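Condport 深型灰色金属料箱使用评测

更新:2026-09-27

这篇只谈箱子。木条、积木、短料一类的长条形零散物怎么收,之前写过抽屉和网篮两种做法,这次换成深型矩形金属箱,型号为 Condport 的单格款,无盖,无内隔板。购入时间是四月,两只一起下单,单只价格 360 元,不含运费。

用途先交代清楚。我的工作台上常年有一批方截面长条木块,涂色区分规格,做结构搭接练习和夹具试装时反复取放。旧方案是 Watine 的塑料周转箱,壁薄,箱口受力后外张,装满长条后侧壁鼓出,两只并排时中间的缝会越来越大。更换的出发点就是刚性和并排时的稳定性,外观不在考虑范围内。

测试方法很简单:不做理料,随手投放,取出,再投放,累计 2,000 次,分散在几个月的日常使用里完成。期间不清洗,不补漆,只用干布擦过箱口。记录的项目有四个:壁面磨损、底面磨损、箱体位移、取料难度。

先说壁面。涂层硬度中等,木块端头的棱角是主要磨损源。磨痕集中在壁的下半部,原因是木块落下后先以一端触底,另一端沿壁滑倒,棱角在这一段行程里刮过表面。上半部基本只有手和袖口接触,变化很小。深色壁面上的擦伤发白,浅色壁面上的擦伤发暗,两种情况都看得很清楚。在意外观的人应当预期第一个月就会出现明显痕迹。用指甲横向划过大部分痕迹,没有台阶感,判断为涂层表面的压痕和转移色,少数细长划痕有手感。

底面的情况稍差。底面受的是冲击加拖动,斑驳出现得最早,后来大致稳定下来,没有继续扩大的趋势。投放高度对底面影响很大,从箱口以上松手与伸手放到底,噪声差别也明显。对噪声敏感的场所建议加 3 毫米橡胶垫,垫子裁得比内底略小,否则边角会翘起,勾住木块端头。

底板带圆孔,这一点值得单独写。孔的位置靠前,左右各一处。优点是木屑和灰尘有出口,拿起箱子抖几下即可。缺点是小件会漏,螺钉、木销一类不能直接放进去。我试过用胶带封孔,胶带边缘很快被木块推卷,后来改回敞孔。产品页没有说明孔的用途,我按排屑孔使用,不对其他用途作评价。

固定方式是这套方案里最关键的一环。单只箱子放在浅色木桌上,空载时推一下就会走,装料后好一些,但伸手进去翻找时仍会带动箱体。两只箱子前后相接,在交接处上两把杆式夹,前后箱即成为一个整体,相互错动消失。夹紧力不需要大,过紧会让箱壁在夹口处内凹,影响贴合。我用的夹具是 Vondráček 的轻型款,夹口自带软垫,金属对金属直接夹也能用,只是会多两处压印。

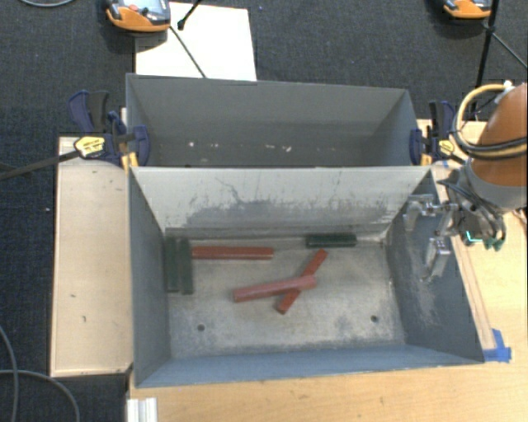 Yvette Hawthorne 对此有不同看法:箱口相接的位置用夹具,手从后箱取料时容易碰到夹杆,她主张在两箱相邻的壁上各钻两个孔,用螺栓穿接,螺母朝后箱一侧,再加大垫圈分散压力。她还提到,长条料落在箱底互相交叉以后,压在下面的那一根最难抽,箱子越深越是如此,所以固定问题解决之后,深度才是应该讨论的参数。

两点分别回应。螺栓穿接的刚性确实更好,但破坏涂层,孔边需要补防锈,拆分也慢。我经常要把前箱单独搬走,夹具松开即可,对我来说更合适。箱子位置长期不动的人可以采用她的做法。

深度的问题我同意。长条料在深箱里有几种典型姿态:贴侧壁并列、横在底面、相互交叉。贴壁并列最节省面积,但木块与箱壁之间没有手指的空间,要先从一端撬起。横放在箱底中部的最好取,两侧都能下手。交叉的情况要看顺序,先取上面一根,下面一根自然松开,反过来硬抽会把周围的料一起带动,棱角也会在底面上多刮一道。靠后壁根部的短料容易被忽略,人站在前侧时手臂要越过前壁伸到最里面,手腕角度不舒服。

对策有两个。一是控制数量,箱底能看到成片空处时,取放效率最高,料多到需要叠第二层,效率下降得很快。二是把待用和已用分开,前箱放料,后箱留作转移,取一根移一根,不必在同一只箱里来回翻。前箱后壁会遮挡后箱底面的一部分,坐着操作时尤其明显,后箱靠前的区域基本靠手感。如果桌面宽度允许,左右并排比前后相接更容易看清,我这里受桌面进深和墙面插座的限制,没有选择。

与 Cinmont 的同类浅箱作过对比。浅箱取料快,视线遮挡少,价格低 80 元,但长条料投放时容易越过箱口弹出,不适合随手投放。深箱在这一项上表现稳定,测试期间没有出现弹出。两者壁面涂层的耐磨程度没有可辨别的差别,浅箱的底面噪声略高。

清洁方面,干布可以去掉木屑和部分转移色,剩余的用中性清洁剂擦拭后变淡,没有完全消失。不建议用百洁布,会把哑光面擦亮,形成新的色差。箱角内侧容易积灰,用窄刷比用布有效。

尚未测试的项目:长期潮湿环境下磨损处是否生锈,满载搬运时箱口的变形量,以及涂层在溶剂类清洁剂下的反应。产品未附耐化学性说明,使用前应自行在外底面小范围试擦。

购买建议:长条硬质料,随手投放,台面使用,选深箱,并同时预算夹具或螺栓。小件、散件或需要频繁目视清点的物料,选浅箱或带隔板的型号。已有塑料周转箱且没有鼓胀问题的,不必更换。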